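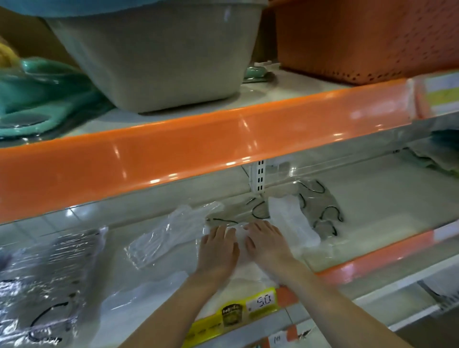
*Fig. 4. Basin and basket on an upper shelf.*

## 6. Setting the shelf heights

The Ravora bay takes a load of 40 kg per shelf, spread evenly.

1. Hook the lowest shelf in first, with the lip facing forward.
2. Leave at least 10 cm above the tallest item.
3. Push both ends down until the clips click.

**Caution:** Do not climb on the shelves.

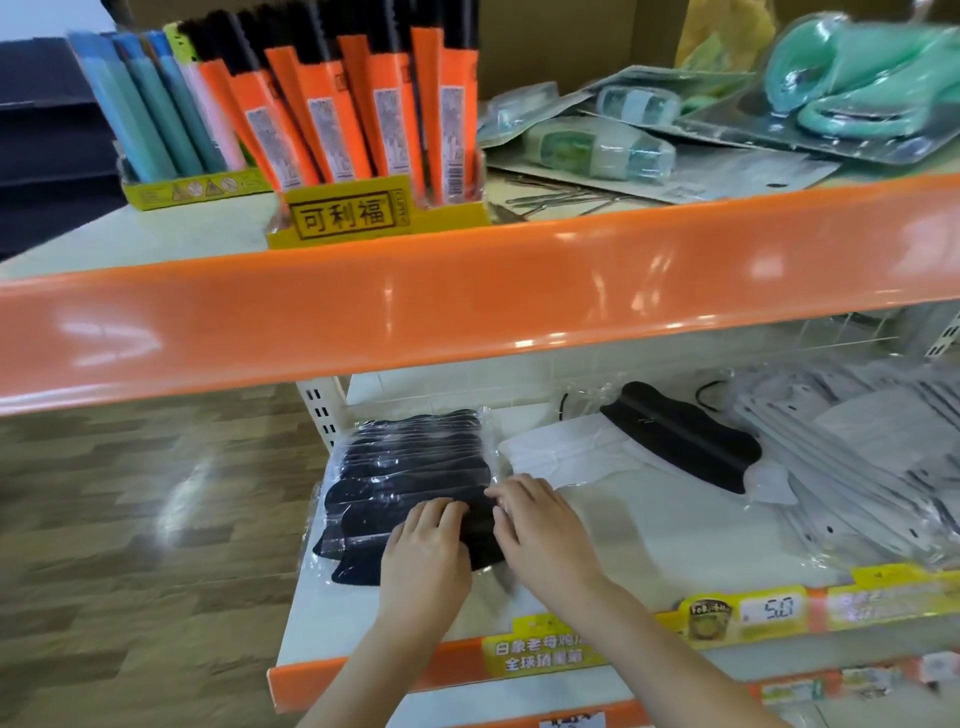

4. Fit the front rail and check that it sits level.
5. Load heavy goods at the bottom.

Note: bays over 2000 mm high must be fixed to the wall. Use the Lobo bracket, sold separately. Check the clips again in September if the bay is in daily use.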